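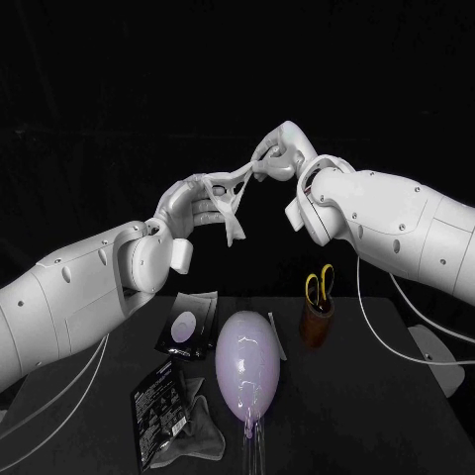 Chapter 9
Thin Sheet Materials: Unfolding, Stretching and Laying Flat

Many goods used in personal care, nursing and the home are sold as thin, soft sheets folded inside a sealed packet. Face masks, dressings, wipes and elastic covers all belong to this group. They weigh very little, tear easily and cling to themselves. A worker who can lift a heavy carton without trouble may still spoil a sheet of this kind in the first few seconds of handling.

This chapter deals with the short period between opening the packet and putting the sheet to use. It follows Chapter 8, on packets and seals, and assumes that the student can already open a flat packet cleanly along its notch.

Section 9.1 describes how sheets are folded at the factory and how to find a free corner. Section 9.2 covers the two-point hold, in which opposite ends are pinched and drawn apart until the material is taut. Students should note that a sheet with openings cut into it does not stretch evenly. The narrow strips between the openings take most of the pull, and they tend to twist. Section 9.3 explains how to remove a twist by lowering one end – never by pulling harder. Section 9.4 treats loose flaps, which are best left hanging until the main part of the sheet is straight.

The case study at the end of the chapter was prepared by Ruby-Lee Wihongi of the Kereama training center in Nidport. It reports on 117 sheets opened by first-year students, of which 38 were torn or stretched out of shape. Most of the damage took place at the edge of an opening.

Before you begin

Clear a flat work surface and set out the packets so that none overlap. Keep opened and unopened packets apart. Trim fingernails and remove rings.

Key terms

Free corner, two-point hold, taut, twist, flap, recovery

Practical work for this chapter requires 50 minutes and is recorded on Form B of the student workbook.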